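Hultside Repair and Making Room
Progress report to the Pernard Fund, second period
Prepared by Bit-na So, with notes from Nam-gil Myung and A-yeong Chae

Where we have got to

It has been a cracking few months and I am very glad to be writing this one! When I sent the first report we had a room full of donated furniture, one working socket and a great deal of optimism. We now have a proper big work surface, a place to put things, and people who come back week after week to use it.

The large table is the heart of the room and it is where most of your money went in this period. We went back and forth on whether to buy two smaller benches (Min-kyu was firmly on the side of two, so that a sanding job and a sewing job could go on at once) and in the end we chose one large surface. I was nervous about it. I needn't have been. People spread out, lay their parts down in the order they took them off, and talk to whoever is working opposite -- that last bit was a lovely surprise.

The mat

You asked in your last letter how we would protect the top. We tried newspaper, then old curtains, then a set of offcuts from Tamura, which curled at the corners and sent small screws rolling on to the floor. We now have a single brown mat that covers the working area. It came folded, and it still has a few soft creases, though Nam-gil reckons they are easing. Small pale parts show up well against the brown, and for the toy and puzzle repairs that matters a great deal. It wipes down with a cloth at the end of the evening.

If we were ordering again we would ask for it rolled. Delivery was slower than promised and the first one was sent to the wrong building, so we lost two Tuesdays to that. The supplier was decent about it and knocked the carriage off the bill.

Sorting and storage

The black wire rack lives on the work surface during sessions and it has earned its keep. It is a simple open thing made of thin rods. Anything that is part way through a job can stand in it: dowels, rulers, lengths of trim. Before we had it, the long pieces were always rolling into somebody else's work.

Seul-gi has started a labelling system for the shelves behind the door. Wooden parts are sorted by size and by whether they have been sanded, and there is a separate tub for anything nobody can identify. That tub is full. We are planning an evening in July to go through it together, with cake, and anything still unclaimed by nine o'clock will go into the offcuts bin for the children's workshop.

Small wooden parts

The wooden toy work has grown faster than anything else we do. It began with one box of mixed blocks and pegs from the Wadenora nursery, who wanted to know if any of it could be saved. Quite a lot of it could! We have now cleaned, sanded and returned 40 pieces to them, and A-yeong has a further 12 waiting for glue. The nursery has asked whether we would look at their wooden puzzles next, and we have said yes.

It is fiddly work. The pieces are light, they are easily knocked, and it helps to have a clear stretch of mat in front of you and good light overhead. We have taken to keeping tea off the big table altogether while the small parts are out. There is now a low shelf by the window for mugs, made by Min-kyu from one of the old drawer fronts, and it has been used so hard that he is already talking about a second.

Who has been coming

We had 19 people on the list at the end of the period. Most are from Hultside itself, with a handful travelling in from Wadenora on the early bus. The evening session is the busier one. The afternoon is quieter and suits those who want to take their time over one job, and I would like to keep both going even if the afternoon numbers stay small.

One member brought in a stool that had belonged to her aunt, with a split seat and a loose leg. It took three sessions and some strong language about old glue. It went home on the bus with her sitting on it, as the bus was full.

What has not gone so well

The lighting at the far end of the room is still poor. We bought two clip lamps as a stopgap and they help, but a proper fitting is needed and the quote came in higher than we had allowed. I would like to talk to you about moving part of the unspent training money across to cover it.

We also underestimated how much sandpaper we would get through. Nam-gil now buys the fine grade in bulk and cuts it into strips himself, and that has brought the cost down.

The door to the store sticks in wet weather. It has been reported to the building manager -- twice.

Plans for the next period

Finish the remaining glue jobs for Wadenora and make a start on the puzzles. Get the light fitting agreed and installed. Hold the sorting evening. Seul-gi would also like to run a short course on basic joints for complete beginners, using offcuts, and has drafted a plan that I will send on separately with the costs. She has asked for a second wire rack to go with it, and having seen how full the first one gets, I support that wholeheartedly.

You would be very welcome to come and see the room in use. The evening session starts at half past six and the kettle goes on at six.

With many thanks from all of us,
Bit-na So

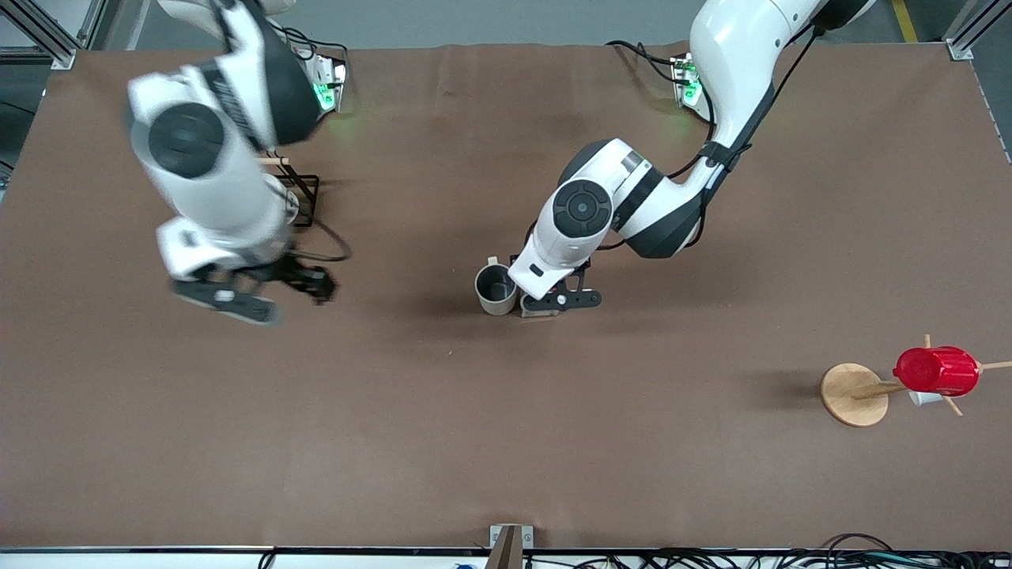 The big table with its brown mat, and the wire rack with a pale wooden rod in it.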